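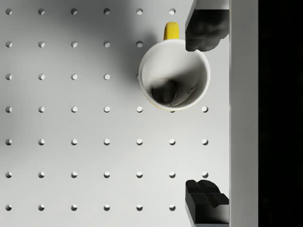 Posted in: Manipulation, Sim Notes
Print this post | E-mail this post

Closing on a mug from an off-center start

The wrist-view policy has a bias I spent most of July chasing. In simulation, when the mug sits much nearer one finger than the other, the policy closes anyway and lets the near finger push the mug across the pegboard. The grasp often holds, so the success metric never flagged it. Timothée Langlois spotted it while replaying rollouts for a different bug.

I changed two things. The first is a centering term in the reward, computed from the difference between the two finger-to-rim distances and switched off once either finger makes contact. The second is the reset distribution, which now places the mug anywhere in the finger opening with a random handle angle. The old one sampled close to the midpoint, so the policy had hardly ever been asked to correct.

Training used 2,046 episodes on the Paiva scene with the pegboard floor. I kept the hole grid because a plain floor gives the encoder very little to measure lateral motion against. Light direction was randomized, and shadows stayed on.

On 100 held-out starts, the old policy centered before closing in 3. The new one did so in almost 80. Most remaining failures have the handle pointing toward a finger, and the policy seems to treat it as part of the rim. Clotilde Moulin suggests masking the handle in the distance term. I will try that next, then rerun with the shadows off.

Home | Archive | Notes | Code | About | Older posts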